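Cable and Board Storage: Frequently Asked Questions

Corthorpe Workshop, bench users' page. Maintained by Adwoa Darko. Last revised in March.

Which items may be left on the bench overnight?

Boards and wiring that form part of a current build may stay out, provided the bench supply is switched off at the wall. Spare leads, offcuts and empty packaging are to be cleared by 8 pm.

How long should jumper wires be?

Use the shortest length that reaches without tension. Where a wire crosses a moving joint, leave a loop large enough for the full range of travel — test this by hand before applying power.

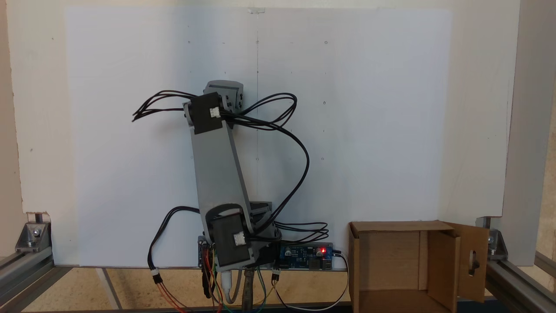

Can cardboard boxes be used for long-term storage of circuit boards?

Plain cardboard is acceptable only if each board is first sealed in an anti-static bag. Unbagged boards go in the conductive trays on the Piltetti shelving.

How are cables coiled?

Coil loosely in the direction the cable naturally takes and secure with a hook-and-loop tie. Do not wrap cables round a power adaptor. Leads longer than 500 mm are hung on the wall rail; shorter ones go in the drawers.

What is the labelling scheme?

Each drawer carries a number from 1 to 47. Write the drawer number on the bag in permanent marker, followed by your initials. Drawers 1 to 8 are reserved for connectors and crimp terminals.

Who should be told about a damaged connector?

Tag the lead and place it in the red tray. Nii Mensah checks the tray each morning. Replacement housings are ordered through Korkor Ackah — allow eight working days.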